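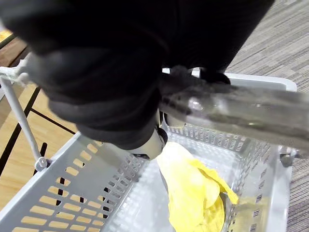

Nathalie Van Rooij wrote to say the last episode was too long, and that she gave up on the train somewhere after the part about podcast hosting. Two other listeners told us much the same. It ran to 100 minutes, so fair enough.

From the next one on we're aiming for an hour. The mailbag moves to its own short show, which will go out in the same feed on the off weeks. If your app lets you filter by title, the short ones will all start with the word Mailbag.

The guest next time is Benjamín Troncoso, who runs the Ullatora forum and has kept it going through two changes of server. We talked about moderating a small site, why he turned off likes, and what happened when a thread about bus timetables reached 313 replies. He also tells the Bragança story, which I had only heard secondhand and had mostly wrong.

We recorded in the spare room at Melutwood again. There's a hum on my microphone for the first ten minutes – I swapped the cable after that and it goes away.

Some 30 of you asked for transcripts. The first four are up on the site now, under each episode's notes. They were made by software and then read through once, so names are the likeliest thing to be wrong. Send corrections by replying to this email.

The live show at Skandudby is still planned for November. The room holds 286 and tickets aren't on sale yet. Subscribers to this newsletter will get the link a day early.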